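4.2 Tray, tabletop and stationery

The second part of the study concerns how far a small stack of writing paper can drift out of square before a person at a desk sees it as untidy. Section 4.1 dealt with stacks on a plain surface, where the only straight reference was the edge of the desk. In daily use, paper is more often kept in a shallow tray, and the rim of the tray supplies a second reference much closer to the sheets. We expected the rim to make small errors easier to see. We also expected a strongly patterned surround to work against this, as veining and printed leaves offer many competing lines, few of which are straight.

Three types of stationery were used: the tan sheets from the Brotenov range, a white copier paper, and a cream laid paper with a soft edge. All were stored flat in the room for a day before use. The Luvedus tray was chosen for its raised rim and its rounded corners. Rounded corners matter in this setting. A sheet cannot be pushed fully into a rounded corner without its own corner riding up on the curve, so a person squaring a stack by hand tends to stop a little short of the rim and judge the remaining gap by eye. 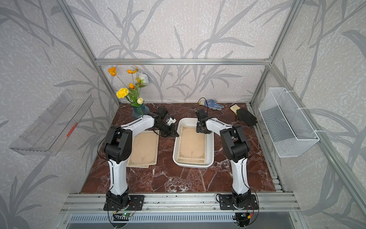 Ilse Harkwell
Senior Research Fellow, Domestic Materials Group, Essien Institute

Figure 4. Tan sheets in the white tray on the marble-patterned tabletop, leaf-print wallpaper behind. The edge of a lower sheet shows beneath the top one.

The stack in Figure 4 is slightly misaligned, and falls in the class we call "shifted": the top sheet does not cover the one beneath it, but the stack still reads as one object. The other two classes are "square", with no lower edge in view, and "fanned", in which several lower edges can be seen. The boundary between shifted and fanned was the harder one to apply. Where two coders disagreed, the stack was coded again after a break of 15 minutes, and if they still disagreed it was left out.

The surroundings were chosen to be busy without being bright. The tabletop is a dark reddish-brown with white and grey veins. The walls carry a pale beige-grey paper with large grey leaves and branching stems. Against this top the white rim stands out well, and the tan sheets stand out well against the white of the tray. Contrast between one tan sheet and the next is much lower — a lower edge has to be found by its line alone.

In total 180 stacks were rated by 32 adults, each of whom saw the stacks in a different order. Raters were asked whether they would leave the paper as it was or straighten it before writing. They were not told about the three classes, and no time limit was set. A stack was counted as untidy when more than 50 per cent of raters said they would straighten it.

Square stacks were almost always left alone and fanned stacks almost always straightened, whatever the paper. Shifted stacks divided the raters. With the white copier paper, a shift along the long side of the tray was noticed less often than a turn of the whole stack, and the same held for the tan sheets. The cream paper gave no clear result, which we put down to its edge. Several raters remarked that they had judged the gap between paper and rim and had paid little attention to the sheets themselves.

The pattern of the surround had a smaller effect than expected. Ratings for the veined top differed little from those for the plain Traltine desk of Section 4.1 once the tray was in place. Without the tray the difference was larger, and it was in the expected direction. The wallpaper was not varied, so its share in these results cannot be separated from that of the tabletop. Section 4.3 repeats the ratings with a square-cornered tray.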